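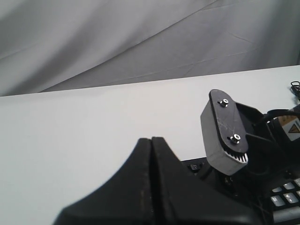 ## Pointed fingers vs. flat pads for key presses (Kemident / Pirnik)

**shimstock_r**

Bench comparison in progress. The task is single key presses on a full-size keyboard, jaws closed, position control only. Pointed fingers are the Kemident pattern. Flat pads are from Pirnik. The controller is an Akpan board for both sets, same gains, 100 presses per key.

So far the points hit neighboring keys less often. The pads repeat better in depth. I have no force sensing, so depth comes from joint position and includes whatever backlash is in the wrist.

**lowgain**

What does the wrist camera see at contact? With closed jaws I lose the target key under the fingers every time.

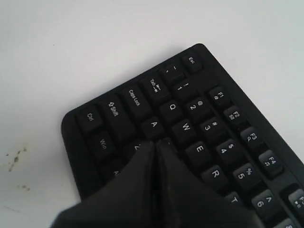 *Last edited by shimstock_r, Wed 11 October*

**shimstock_r**

Same problem. Esc through Caps Lock stay readable and the number row is clear, but Z is mostly hidden and X is gone. I localize on the visible legends and compute the offset to the target. Error at the tip is 2 mm worst case, mostly from hand-eye calibration.

**lowgain**

Then you are testing the calibration, and the finger shape is secondary. A fixed side camera would settle it.

**torque_budget**

Disagree. If both finger sets run on the same calibration, the offset is common to both.

**lowgain**

Only if the tips end up in the same place. Different fingers, different tool center point.

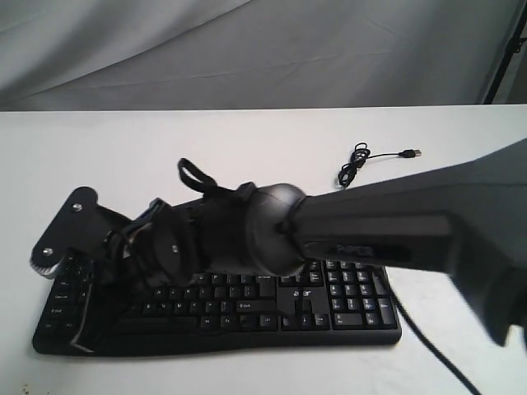
**shimstock_r**

Tool center point is re-taught after each swap, so I don't accept that one. Cable drag bothers me more. The loop over the wrist stands well above the arm, and I suspect it pulls when the last joint rotates. I will rerun with it tied down.

**torque_budget**

Check the gear mesh first. The old Stetstead gripper I had in January lost more depth there than from any cable.

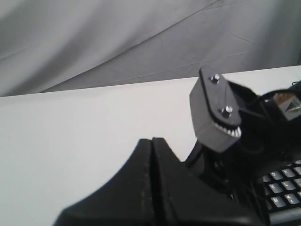
**torque_budget**

Backlash is easiest to measure with the jaws commanded shut and a dial indicator on one tip. The exposed teeth below the two bolts would also let you put a paint mark on the gear and look for lost motion. Do it in both directions.

**shimstock_r**

Will do. I have 12 spare gears if it is wear.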